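Robot open day at the Ulside office

Dec 14, 2021

Members who could not get to Ulside for the open day have been asking what it was like, so this is a short report. The Prallcombe automation group ran the day in an ordinary office, with desks, carpet and a wooden storage cabinet. The job on show was filing: a two-armed humanoid robot handling binders and box files at the cabinet. The views are from the robot's own head, looking down past its arms.

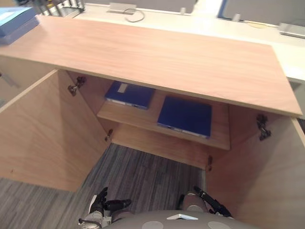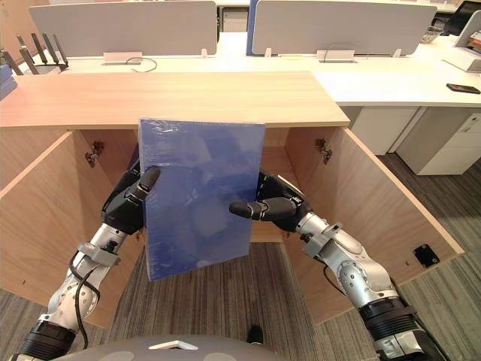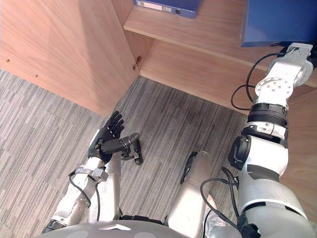
What the robot was doing

The group calls the setup Clunora. Visitors stood behind a taped line on the far side of the room and watched in small parties of up to 14. Each party got a short talk first, then the demonstration, then time for questions.

Filing was picked for the day because most people have done it and can judge it. A binder is wide and flat, and if it is held by one side it tends to twist. The robot can take it with a hand on each edge and keep it upright in front of the shelves. A cabinet with two doors also gets in the way more than you would expect. The arms have to come in between the open doors, and the top of the cabinet hides part of the shelf from a head that looks down from above.

Reaching for the shelf was the slowest part to watch. The robot leaned well forward and took its time, and a few people near the back wanted to know if it had stopped. The operators said it was running at a reduced speed for visitors and that this would stay in place for all public sessions.

Questions from visitors

Most of the questions were about safety and about jobs. On safety, there is a stop button at the operator's table and a second one by the door. On jobs, the group said it has no plans to put the robot to work in a real office and is using the cabinet as a practice task. Several visitors asked about the price. No figure was given.

One visitor asked if it could find a file by reading the label. The answer was not yet - for now the operators choose the item.

Attendance and next date

The group's log shows 1432 practice runs at the cabinet between October and the open day. A printed sheet with the results was handed out, and we have 3 spare copies in the newsletter office for anyone who wants one.

Another open day is planned at the same place, with the Kong mobile base on show as well. Places will be limited again, so please reply to the newsletter address if you want to be on the list, and say if you need step-free access.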